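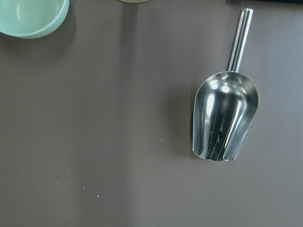 Fitzsimmons opens orders for drinks-prep arm, asks venues to budget early

Vedlow, 21 August 2021 – Fitzsimmons is taking orders for the Relletti bar station. One arm, one gripper, table layout to suit. First deliveries November.

Buyers keep asking what to set aside. Short version: the arm is the easy line. Table, power, spare fingers and staff time all need their own line in the budget, and most first drafts we see leave out two of them.

"Plan the bench before you sign anything," said Walter Palomino, sales lead. "Ice, fruit, glasses, cloths. Work out where it all goes, then ring us."

Trial bookings at the Cloleo site are open to hotels, caterers and colleges. 19 places left. Bring your own cups and bowls if you can, sizes matter more than poeple expect. 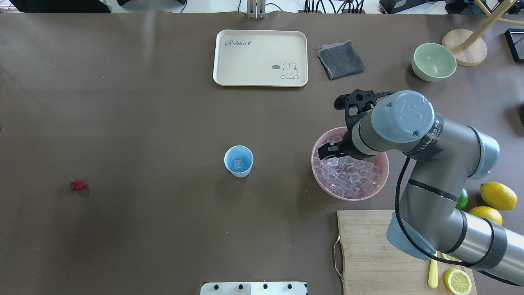

Can we hire before we buy?
Hire runs for 2 months, and the fee comes off the price if you keep the station.

Amanuel Gebreyes, who runs installs, wants floor plans in with the order. Allow room for the pendant and the cables – a side bench is best. Late changes to the layout are charged seperately.
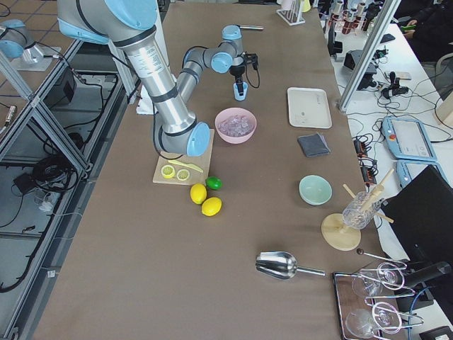
The arm over the chopping board and ice bowl, with glasses and tray further along the table.

Deposit is £200 per station, refundable until the site visit. Service cover quoted on request. Price list and site checklist from the Fitzsimmons sales desk, Vedlow.

ENDS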